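The Living Room Reset, One Orange Box at a Time

By the home desk

Small stuff is what gets you. Not the sofa. The sofa stays where it is, behaves itself. It's the plush things, the scarves, the hair bows, the little boxes that come with a lid and no obvious purpose. By five in the afternoon they own the room.

So for November we went looking at how people keep a living room livable when half of it is soft and the other half is pink. Quick tips, then. Deadline is looming and the coffee's gone.

First rule: a box with no lid. We tried lids. Everyone we know tried lids. A lid is one more step at the end of the day and the bear ends up sitting on top of it. An open box by the sofa, bright enough that guests can find it too, and the toys go in without a discussion. White inside if you can get it. Dark insides eat socks.

Orange is having a moment, by the way. Jetus has a whole run of open boxes in it this season and so does Trilis, a bit cheaper, thinner walls. The color fights with nothing if the big furniture is quiet. Beige sofa, orange box, done. We were skeptics. We're over it.
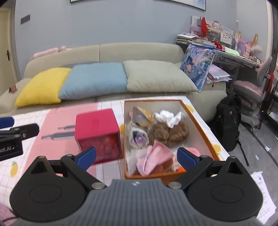

Second rule, and this one took us longer. Soft things and see-through things don't share. A red translucent box is lovely on its own, you get a hint of what's inside, it looks like candy. Put a towel over it and it's just a lump. Keep the see-through one for the small hard bits and let the fabric pile up next door. Piling is fine! Nobody folds a doll blanket twice.

The sorting itself. Seven minutes on a timer, that's what we gave it. Plush first because plush takes up the room, then cloth, then whatever is left over and can't be named. Crumpled is allowed. Ruffles go near the top or they come out looking like old lettuce.

If you have kids in the house let them pick what rides on top. It's the one job they'll actualy do.

Now the sofa. Three cushions, three colors, and leave it there. We have seen five on a two-seater and there was no place left for a person. Yellow, light blue and a grayish sage is a good mix, the yellow wakes the other two up, and against beige none of it shouts. Stestitz sells covers in all three, zip on the short side, wash at 60 and they come back the same size. Ours did anyway. Set them out side by side across the seat, not in a heap at one end. Ten seconds. Makes the room look like somebody tried.

The backrest is for one thing only. One. A fluffy throw or one favorite plush, pink if you must, and after that it's a shelf and shelfs fill up.

Then the arms of the sofa, which everybody forgets. A remote lands there, then a mug, then a little ornament that lives there for a year. Pick the ornament or pick the mug.

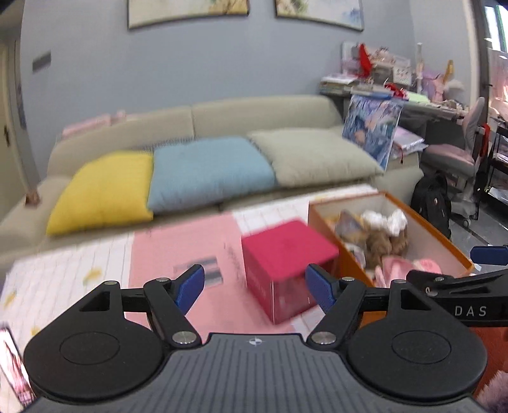

Color again, since readers wrote in asking. How much red is too much? Depends what's under it. Red on pink sounds like a mistake and looks great, same family, a bit of a party. Add a magenta lid and it still holds. What spoils it is one more loud thing at the same height. Keep the bright boxes low and let the walls and the big pieces calm down.

Art doesn't have to go up, either. A framed poster leaned against the end of a sofa is fine for a month, or for good. No holes, no level, no argument. Blue frame near a blue cushion, nice little echo. Tzanetos does plain colored frames in the standard sizes and the backs come off without a screwdriver.

And the desk. Look, the desk is a different article. Books, papers, a ribbon from some gift, a figurine with nowhere else to stand. Our advice is leave it. Do the low stuff first, the sofa and what's in front of it, because that's where your eyes go when you sit down. The desk can wait for a rainy morning and a bigger box.

Money, quickly. Our whole shop, two boxes, three covers and the frame, rang up at 742 kroner, and the boxes were the smallest part of it. You could skip the covers. You could skip the frame too and tape the poster up like a teenager. Don't skip the open box.

Last bits before this goes to print. Put a flat mat or a printed sheet under the boxes so they slide and don't scratch. Shake the bear out once a month. If the box is full, it's full, something goes to the cousins. And put the timer where you can hear it, ours was under a cushion and we tidied for half an hour.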